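# Back bedroom, Urquhart Road

A few pictures from the back bedroom in October, with notes on how the room is being sorted out. The front rooms are on their own page. The notes are mainly for the family, and for anyone with a similar small double where the bed takes up most of the floor.

The plan was to do the bed first and the floor second. With a clear bed there is a flat surface to fold on, and nothing has to go back on the floor while it waits for a decision. We also wanted the room fit for a guest by the end of the month, and a guest can put up with a full corner more easily than with a bed that isn't ready. 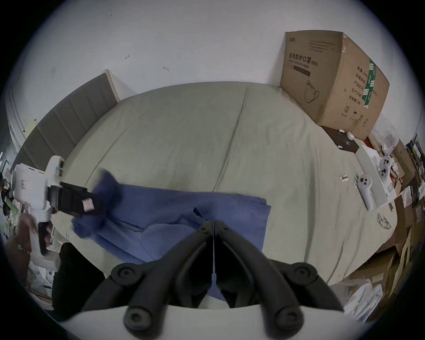
Folding goes in order of size. Large things such as duvet covers and flat sheets are done first, while there is still room to spread them out, then towels, then the small cloths. Fitted sheets are folded in half with the corners tucked into each other, then in thirds. They never come out square and we have stopped trying. They go at the bottom of the pile where the weight flattens them.

Small cloths and odd pieces of fabric get the same treatment whatever they are: spread out, smoothed from the middle with the flat of the hand, folded in half and in half again. If a piece has a hem, the hem goes to the inside. If it has a stain that has been through the wash and is still there, it goes to the rag bag under the kitchen sink. The rag bag is nearly full, so from now on a new rag means an old one goes out.

## The bed

The bed is the Kasby double in the grey fabric. It cost £595 with the mattress and another 16 for delivery, and was put together one evening between tea and ten at night. The instructions are all drawings and two of the pages look the same. The bolts for the side rails need to go in loose and be tightened only when all the corners are on. We did it the other way first and had to go back.

Points for anyone thinking of the same one:

- The fabric on the headboard holds dust. A vacuum brush once a fortnight keeps on top of it.
- The mattress is firm for the first few months.
- The long side can go hard up against a wall, but then the sheet on that side has to be changed by kneeling on the bed.

The last point is the one we think about most. With the far side against the wall you do the two wall corners first, climb off, and then pull the near side down. Doing it in any other order means the far corner comes up as soon as you lean on it. 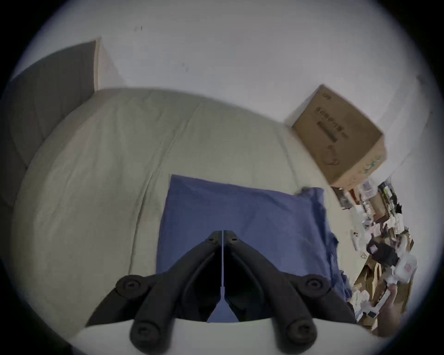

Sheets for this room are Flaren, bought in the sale. We have two fitted ones and had three, but the third went thin in the middle and was cut up for dust sheets. They are deep enough for the mattress with a hand's width to spare. They do crease, and a wash at a low spin helps a little. We don't iron them. Pulled tight while still slightly damp, a sheet dries fairly flat on the bed, though you need the window open and most of a morning.

Pillows are kept in the landing cupboard until somebody is staying. The cupboard is warm because of the pipe that runs through it, and it is a better place for them than the top of a wardrobe. The spare duvet is there too, in the zip bag it came in.

## The corner on the far side

Everything that had no home elsewhere in the house ended up in here, and most of it at the side of the bed. It is being gone through from the top. There are no piles for "maybe". A thing is kept, given away, recycled or thrown out, and it leaves the room the same day unless it is kept.

Carrier bags were the slow part. Each one has to be opened, as they look alike from outside and some have post in them. We found the guarantee for the washing machine that way, and a council tax letter that should have been filed two years ago. Empty bags are now kept inside one bag on the back of the kitchen door, and when it is full the rest go to the shop collection.

Cardboard is flattened straight away with the tape taken off. The collection at Killow takes it every other week and won't take boxes that are still made up. Anything too big for the bin is cut down the corners with the old bread knife and tied in a bundle.

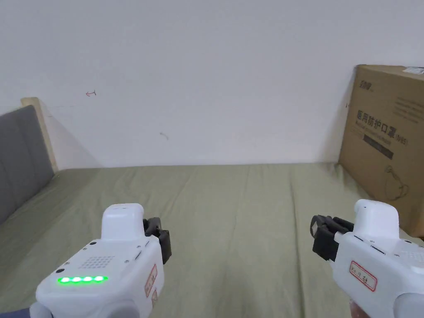 Darlene Perron wrote in after the first version of this page to say that she would have done the floor before the bed. Her reasoning is that you can't get round a bed properly with bags at your feet, and that a made bed fills up again within a week if there is still stuff waiting on the floor beside it. She did her own spare room floor first, put everything in the hall for two days, and made herself carry it out past the front door. "You walk into it every time you want your coat, so it gets dealt with," she wrote. She also recommends folding towels in thirds lengthways before anything else, so that no edges show on the shelf.

The towel tip works and we have taken it up. We can't use the hall, which is too narrow for it, but she is right about beds filling up. The rule for the moment is that whatever is put on the bed in the daytime is off it by nine in the evening.

## Walls and shelves

The walls are plain white and were last painted before we moved in. The plan is to wash them with sugar soap, let them dry for a day, and touch up what doesn't come off. If the touching up shows, and it usually does with white, the whole of the long wall will be done. One tin should be enough for two coats. The bed only needs to come out by an arm's length for this, and it moves well enough with one person at each end.

A taller shelf unit has been measured up as well. The one we liked was £322, which is too much for a room used a few weekends a year, so it is on hold. A second-hand one would do. It has to be under 100 cm wide to leave the socket clear, and it should have a back to it so that small things don't drop down behind.

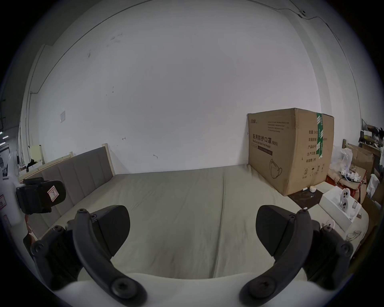
Big boxes are the last job. They are easy to leave because they look tidy, and once the lid is shut you stop wondering what is in them. The brown one for N95 masks, with the green tape down its side, takes up a good part of the right-hand side of the bed, so it comes under the nine o'clock rule like anything else. After that it will be opened and gone through on the landing, where the light is better. If what is inside is kept, it gets a label on two sides in thick pen, written large enough to read from the door. Labels on the lid are no use once something is stacked on top.

Kept things are sorted by how often we need them. Medicines and first aid go to the bathroom cabinet, after checking the dates. Cables go in the drawer under the phone, each one wound and held with a bit of string. Papers go into the folder for the year and the folder goes downstairs. Pictures and frames are wrapped in a pillowcase and stood on edge behind the wardrobe in the front room until there is a wall for them.

Still to do:

- Sugar soap, sponge and a new bucket
- Take the flattened cardboard down on the right week
- Go through the big box
- Vacuum the headboard
- Ask about the second-hand shelves again
- Move the pillows in and air the duvet before the first visitor

The bedside table is staying out until the painting is done. There is a lamp for it in the front room already, and the bulb has been checked.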